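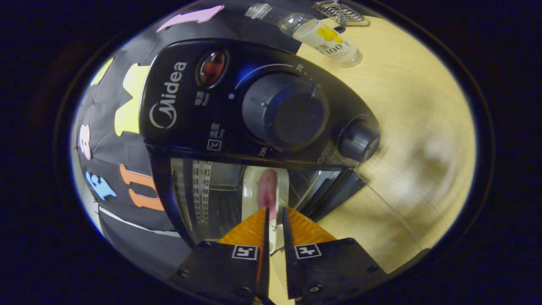 Kitchen Task Recording: Questions We Keep Getting

Maintained by Suryani Lau and Getsemaní Contreras, Hollus demonstration team. Last revised in March.

Do the standards tell us what to do when we record at an oven?

Mostly no. The robot safety standards people like to quote were written with powered machines in mind, and a hand-held gripper has a person on the end of it. You can read a good many pages before you find a line that helps with a countertop oven. We have seen rule sheets that cite several standards in the header and then say "use caution" in the body. Ours cites none and tells you where to put your hands.

Does the oven have to be on for the recording to count?

No, and by default it stays unplugged. The usual argument for heat is realism. Ask whoever is making that argument which part of the data would change. If they can name it, Dewanti Nugroho can approve a heated session. So far she has approved 3.

Can I trust the indicator lamp?

As proof that the oven is safe to touch, no. A lamp tells you about power or heating, depending on the model, and a cavity stays hot long after either one stops. Check the plug, then check the inside with a probe thermometer. The same goes for knob positions. A dial tells you where somebody left the dial.

What is the rule for the gripper inside the cavity?

Fingers and pads may go in. Your hand may not. If you can't reach the dish without your knuckles passing the door opening, move the dish forward and restart the take. During a heated session the gripper stays out completely until the probe reads room temperature, whatever the supplier says about its soft pads. We asked for a test report on those and got a brochure.

Real food or props?

Either one, as long as it is logged. Real food is out of the cavity within 18 minutes and goes in the trash. It doesn't go in the break room, and yes, we had to write that down. Props get washed at the end of the shift.

Do the markers on the gripper need checking?

Yes, before every session. Look for grease, lifted corners and scratches, and replace any marker you have doubts about. When Ulside sent us 2,038 takes, we had to set aside a whole batch over smudged markers. Every one of them had a tick in the "markers clean" box. We no longer have that box. You now write your initials and the time of the check.

How many takes before a break?

We stop after 7 at the oven. Is there research behind that number? Not that we know of. Zulkifli Sinaga picked it when people started bumping the door, and it has held up well enough.

A client wants us to sign that we are "fully compliant." Can we?

Ask them with what. Ingeborg Sutter handles these requests and will not sign that sentence for anyone, including Krishnan, who have sent it twice. She will sign a list of the checks we do and let them decide what it's worth.

Who can stop a session?

Anyone in the room. You don't fill out a form first. Send a note to Suryani by 5 p.m. saying what you saw.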